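Werngate bench notes
2024-03-13

Back on the sim side of the arm build. The real arm is still in pieces on the shared bench with its shoulder bearing out, and the vendor says the replacement ships when it ships. So it's all rendered rooms for now. I said in August that I didn't trust the sim for anything with a door or a pane in it, and I haven't changed my mind much.

Today's job: get the arm to approach an object behind a see-through panel without driving the gripper into the panel. Later on it's supposed to open the thing, but I'm not going near that until the approach is boring.

Setup is the Henov room pack, the one with the green walls, loaded into the Bastos simulator. Wrist camera on, no overhead view. I'd like an overhead view, but we won't have one on the real bench (the shelf is in the way), so training with one would be cheating. The planner is the stock one with my speed limit on top.

Ran the first batch before lunch. 14 starts, same target, arm pose shuffled a bit each time. 12 of them came back marked as success. I don't believe it. Went through the logs and the success check only asks if the fingertip got within reach distance of the target. It doesn't ask what's in between. So a finger parked on the near side of a pane counts as having arrived, as long as the pane is thin and the target sits close behind it. Whoever wrote that check had never owned a cabinet with glass in it. It might have been me, I'd have to look at the history.

Rewrote the check so it casts a line from fingertip to target and fails if anything solid is in the way. Then spent far too long finding out that the pane wasn't counted as solid. It's drawn, it tints whatever is behind it, and the physics side has never heard of it. Gave it a thin box for collision and restarted.

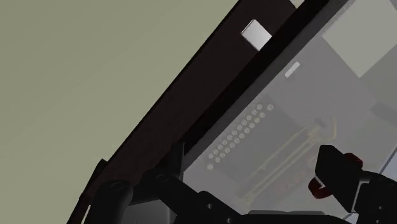

The wrist tilt is worse than I thought. With the arm rolled over like that, the frame edge runs corner to corner and the detector starts guessing. It was fine on level views. On tilted ones it either lost the typewriter-looking thing completely or put its box over the keys only and left out the rods, which shifts the center point and so shifts where the arm wants to go. The washed-out color through the pane doesn't help either. Everything back there is pale on gray and the detector was trained on objects out in the open.

I can think of two fixes and like neither. One is to train on more tilted views, which means rendering them, which ties up the workshop machine overnight when other people have jobs queued. The other is to keep the wrist level during the approach. Simple, and it throws away half the poses the arm can reach. On the real arm I'd probably take the second one anyway, the cable doesn't like being rolled that far.

Also noticed the gripper takes up a lot of the wrist view along the bottom. The camera mount in the model is copied from the Demell drawing, and I'm not convinced the drawing matches the part we printed. Ours has had the slot filed out at least twice. Somebody measure it before we trust any of these views. If it's off by even a few degrees, all the tilted renders are teaching the wrong thing.

Second batch after the pane fix, frame counter ended at 1587. The planner stalled at 457 on one run and just sat there with the finger up, no error, no contact reported, no timeout. I let it sit while I made coffee and it hadn't moved when I got back. The log says "waiting for valid target" over and over. So it loses the object, holds still, and never tries a different view. I suppose that's better than pushing on blind, but a person would lean over and look again.

The success numbers for the second batch I'm leaving out of the sheet. The check changed and the collision changed at the same time, so they can't be compared to anything. Should have done one and then the other. Will rerun with only the pane box added and the old check left in, even though the old check is garbage, just to see which change did what.

For whoever has the machine next: please don't update the room pack. The release notes for the new one say "improved transparency" and I have no idea if that means the drawing or the physics. My guess is the drawing. My edited cabinet file is in the werngate folder with _pane at the end of the name. The original is still next to it.

To do:
- measure camera mount against the drawing
- add a timeout to the target wait
- rerun with pane box, old check
- go through the other cabinets in the pack for panes with no collision
- ask again about the bearing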